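Teaching a Robot Arm in Rooms That Don't Exist

Most robot arms learn to pick things up at a bare table. The lighting stays the same, the objects come from the same box, and the background never changes. An arm trained that way can do very well at its own table and then fail in the next room.

A team at Skuvham, a small robotics lab, spent the past year on a different way of training. They built a simulator called Prania that puts together household rooms, fills them with objects, and asks a simulated arm to move one object somewhere else. The arm never sees the same room twice. At the end, what it learned is loaded onto a real arm and tested on real things.

The idea of training in simulation is old. A simulated arm can't break anything, and a thousand of them can run overnight. The trouble is that a policy, the piece of software that decides how the arm moves, tends to learn the quirks of the simulator along with the task. If every simulated table is brown, the policy may come to depend on brown tables. Labs usually deal with this by changing colors and lights at random. The Skuvham group went further and changed the rooms themselves, including what the arm has to reach across and what the objects rest on.

Prania drew on 600 rooms for the main study. Each one starts as a floor plan with furniture. The program then chooses a surface for the work, places the arm next to it, and drops in objects from a library of 1,000 scanned and modeled items. It pays no attention to whether the items belong together. A bowl may land beside a toy, and both may land on a bed.

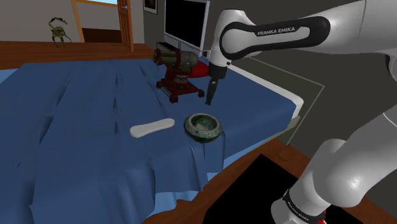
Beds gave the group more trouble than any other surface. A tabletop is flat, and its height is one number. Bedding has folds, and an object set down on a fold will lean a little. In the first version of the simulator, sheets were only a picture wrapped around a flat block, and policies trained on them would close the gripper too low when they met real cloth. The second version gave the sheets shape. The folds don't move when the gripper touches them, as a real sheet would, but the height under each object is now uneven, and that was enough to change how the arm behaved. It began to slow down near the surface and to close its fingers a little higher on the object.

Thin, flat objects were the other weak spot. A bowl has a rim to grab. A flat piece lying on cloth has almost nothing, and the usual approach from straight above leaves the fingers pinching at fabric. Some policies found a way to tilt the wrist and catch an edge. Others never did, and the team has not found what separates the two.

To measure how much the variety of rooms mattered, the group trained the same policy three times. The first copy saw a single room with many objects. The second saw 60 rooms. The third saw all 600. Every copy got the same number of practice attempts and the same object library, so the only thing that changed was where the practice took place.

All three were then moved to a physical arm in the lab's test apartment, a set of rooms the lab fitted out at its Visser building. None of those rooms had been copied into the simulator. The task was to pick up a named object and put it down in a second spot, and a try counted as a success only if the object stayed where it was put.

The one-room policy did poorly almost everywhere. It would often reach toward the right area and stop short, or go after the wrong object. The 60-room policy handled tables and counters well but struggled on the couch and the bed. The 600-room policy was the best of the three on every surface. The gap was small on the kitchen counter and large on anything soft.

One result surprised the team. They had expected the best policy to do well with objects it had practiced on and worse with new ones. The drop was there, but it was smaller than the drop caused by a new surface. For this policy, an unfamiliar cup on a familiar kind of table was easier than a familiar cup on a blanket. The authors suggest that many labs may be spending their effort on bigger object libraries when the places where the objects sit deserve more of it.

There are limits. The simulated arm stays fixed in one place, so the policy knows nothing about driving up to a bed or stepping around a rug. Doors, screens and furniture farther back only serve as background. Lighting in the rooms is varied but still cleaner than in a real home late in the evening, and the policy's success rate fell when the test apartment was lit by one lamp. Shiny objects also caused missed grasps. And the test apartment is a lab space, kept tidier than most people keep theirs.

Cost is another matter. Rendering 600 furnished rooms takes far more computing time than rendering a table. The group cut some of the load by drawing distant parts of each room in less detail. Even so, a full training run took 3 weeks on the lab's machines, and the team ran it only once at full size. A second run with a different random start would show how much of the result was luck.

A separate group at Bitance is now using Prania with a different gripper and its own set of rooms. Its early runs show the same pattern on soft surfaces, though the difference between the middle and largest sets of rooms is narrower.

The Skuvham team's next version will let the bedding move. Cloth that bunches and slides is slow to simulate, so the plan is to use it only in the small area under the gripper and leave the rest of the sheet stiff. Work on that part began in May.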